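Reading the Death Notice: Notes for Session 4

These notes go with the packet of notices handed out last time. Bring the packet again. If you lost it, share with a neighbor, and please stop asking me for a third copy.

Where we are

We have spent a good deal of time on the funeral service as a ritual. We now turn to the short piece of writing that usually gets to people before the service does. I am going to use "death notice" for the paid item a family places and "obituary" for the item a newsroom writes on its own account. In daily speech the two have run together, and the websites have helped them do it. Keep them apart in your papers. A paid notice is a kind of advertisement, and it should be read with the same care you would give any other text where the person paying also picks the words.

That sounds harsh. I have placed two of these notices myself, for people I loved, and I shaded the truth in both.

The standard parts

Most notices in the packet have the name, an age or a date, a verb of dying, a list of survivors, a list of those who died first, a few lines of life story, and the service details. The order moves around more than the handbooks claim. Four of the handbooks on the reading list say the survivors "always" come last before the service. Check that against the packet. It fails by the second page.

The verb

"Died" is the plain choice, and it is less common than you would think. "Passed away" and "went home" do different work, and the phrase that tends to come along with them, "surrounded by family," deserves a hard look. Read as a report, it says who was in the room. Read as a formula, it says the dead person was loved and the family did its duty. We can't tell from the page which one we have. People die in the ten minutes when everyone has gone for coffee, and I have yet to see a notice that says so.

The same goes for "after a courageous battle." The phrase tells you there was an illness and that it was probably long. It tells you almost nothing about how the person took it. Some people are frightened, some are bored, some are furious at the food. A student once argued that the phrase is there for the survivors, as a sort of medal they can hand over. I thought that was too neat then and I still do, but it's a better guess than the one in the Bondarchuk reading, which treats every use as evidence of what the dying person believed about illness.

The Bondarchuk reading

You were asked to read chapter 2 only. The claim is that the language of notices softened as hospitals took over dying from the home. The evidence is 157 notices from a single county paper, and here I would like you to slow down. A single paper has a single desk, with a form to fill in and a price per line. When the form changes, the notices change, and grief may have had nothing to do with it. The chapter mentions the price per line once, in a footnote. I would have started there.

Ask of any study like this: who was left out? People whose families couldn't pay. People with no family. Infants, in some decades. People whose families were ashamed of how they died, or of who would have to be named as the survivor. 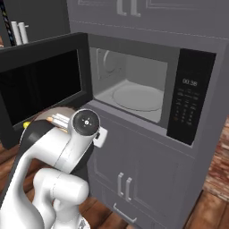
Remedios Espiritu wrote back on the course page that I was being unfair to the families. Her point was that when her grandmother died, the relatives argued until past midnight over every word, and that the worn phrases were the only ones all of them could agree on. To her that made the phrases more honest, as they carried the consent of everybody who had to sign off.

I take the point about consent. I don't take the point about honesty. A sentence eight people can agree on is often one that has had the facts removed. Still, she has described how a notice gets made better than chapter 2 does, and I'd be glad to see someone build a paper on it. You would need drafts, and families rarely keep drafts. Ask anyway.

The survivor list

This is the part most worth your time, and the part students skip. The list ranks people. Look at who gets a first name, who gets a spouse in parentheses, and who is folded into "many nieces and nephews." Look for the "special friend." In the older notices in the packet that phrase may cover a partner of thirty years. It may also mean a special friend. Don't decide before you have something outside the notice to decide with.

Stepchildren come and go. In the Rirkero pair (pages 6 and 7 of the packet) two notices were placed for the same man by two households, and each list omits the other. Neither one contains a false statement. Read them side by side before you tell me that a notice is a reliable family record.

The online memorial page

Wesetti and Bruline, the two hosting services we looked at in class, both offer a guest book, a candle you can light for a fee, and a suggested wording for the notice. I am doubtful about nearly all of the writing on "digital mourning," which tends to count the comments and then call the total a community. Plenty of comments come from people who typed one line and never returned. That may still matter a lot to a widow reading at three in the morning. It isn't the same claim, and you should not slide from one to the other.

The suggested wording is more interesting to me. If a service offers every family the same opening sentence, then in a few years somebody will publish a study finding that American families have come to feel alike about death. Jennylyn Panganiban has offered to show the class how the template on the Bruline page changed between her two saved copies. We'll take the first part of next session for that.

For next time

Pick one notice from the packet. Write one page on what it lets you know for certain, and a second page on what it wants you to believe. If the first page runs longer than the second, go over it again with a pencil and strike anything you took on trust.

Don't use a notice from your own family for this one. The May assignment allows it, and you may want to save it for then.

Reading: the rest of chapter 2, including the footnotes.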